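Ruleo Robotics Club - Frequently Asked Questions

Simulated Manipulation Project, spring term. Last revised 26th April.

Joining and eligibility

Who can join the manipulation project?
Any enrolled student at Soston, in any department. The project runs inside the robotics club, so club membership is required first. Membership forms are at the front desk of the engineering building and take one signature from an advisor.

Do I need to know how to program?
You need to be able to read a short Python script and change values in it. Students who have never done this should take the two-evening starter session before they are assigned a task. The session is offered again in the fall.

Is this for credit?
Only if you register it as independent study before the add deadline. Hours worked before registration do not count toward the credit total. The required total is 105 hours, logged in the shared sheet and initialed by your team lead.

Can I join after the term has started?
Yes, until the end of March. After that the task list is frozen and new members are placed on the fall list.

How large is a team?
A team has 3 members. One owns the control script, one owns the scene files, and one owns the logs and the written report. Roles may be swapped once during the term, and the swap has to be entered in the team log.

The Udano Challenge

What is the Udano Challenge?
It is the student competition we enter with the results of this project. Each team submits a controller that runs without human input on a fixed set of simulated pick-and-place episodes. The organizers run the same controller on a second set that the teams do not see in advance.

How many episodes are there?
The public set has 498. The hidden set is a different size, and the organizers do not publish it until scoring is complete.

How is scoring done?
An episode scores one point if the object is inside the target region when the time limit expires, with both fingers clear of it. There is no partial credit for a grasp. Contact between the arm and any fixed part of the scene above the force limit ends the episode at zero.

Does speed count?
Only as a tie-breaker. Most teams lose more points to collisions than to the clock, and we advise leaving the speed cap at its default until your collision rate is under control.

What happens if the controller crashes?
The remaining time in that episode is forfeited and the next one starts normally. Three crashes in a row end the run. Catch your exceptions.

Software and machines

Which simulator do we use?
The club's own wrapper, called Katayama, which sits on top of an open-source physics engine. It loads the scene, steps the physics, renders the cameras and writes the log. Do not call the engine directly from a controller. It works on your machine and fails on the scoring server.

Can I run it on a laptop?
Yes, with rendering turned off. With the wrist camera rendering at full size, a laptop without a dedicated graphics card will run well below real time. Use the lab machines for anything that needs images.

How do I reserve a lab machine?
Through the club calendar, in blocks of up to four hours. Overnight jobs go in the batch queue. A job started by hand and left on a screen may be stopped by the next person with a reservation.

My run gives different results each time. Why?
Check the seed first. It has to be set in the scene file and again in the controller if the controller samples anything. If both are set and the results still differ, check that two people are not writing to the same output folder.

How much storage do I have?
Each team has its own folder with a fixed quota. Keep state logs for every run and images only for runs you intend to study. One team's folder reached 1128 saved runs last year, nearly all with images, and the cleanup took a weekend.

Cameras and scenes

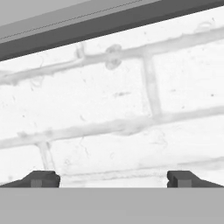
Which camera view should I use for debugging?
The wrist camera is the one to check first when a controller that worked on one scene stops working on another. Use the fixed overhead view for path problems and the wrist view for everything that happens close to the fingers. Before you start a run, save one wrist image and look at what is behind the gripper. With the fingers open and a white brick wall behind them, the mortar joints are long gray lines on a slant, and an edge detector with a low threshold will report them as object edges. The specks and smudges on the brick cause the same trouble on a smaller scale. Raise the threshold, or mask by depth, and test again before changing anything in the grasp code.

Why is the gripper visible in the wrist images?
The camera is mounted on the wrist and faces along the fingers. Their position in the image depends only on how far they are open, so a mask can be computed from the joint reading. A starter mask function is in the utilities folder. It assumes the default camera mount - if your team moved the camera, it has to be recalibrated.

May we change the wall and table textures?
For training, yes, and we encourage it. For a submission, no. The scoring server loads its own scene files and ignores yours.

Can we add a second camera?
Not for the challenge. For independent study you may add as many as the machine can render, provided the report states where they are mounted.

Reports and submission

What goes in the report?
A description of the controller, the settings used, the success rate on the public set, and a table of failures sorted by cause. Four pages, not counting the table. Reports that give only a success rate are returned.

Where do we submit?
Upload the controller folder and the report to the Ruleo submissions page. Run the format checker first. It rejects absolute paths, missing seeds and any file larger than the stated limit.

Can we resubmit?
Yes, until the deadline. Only the last valid upload is scored. If the last upload fails the checker, the one before it is used.

Who owns the code?
The students who wrote it. By submitting, a team allows the club to keep a copy and use it as reference material in later terms.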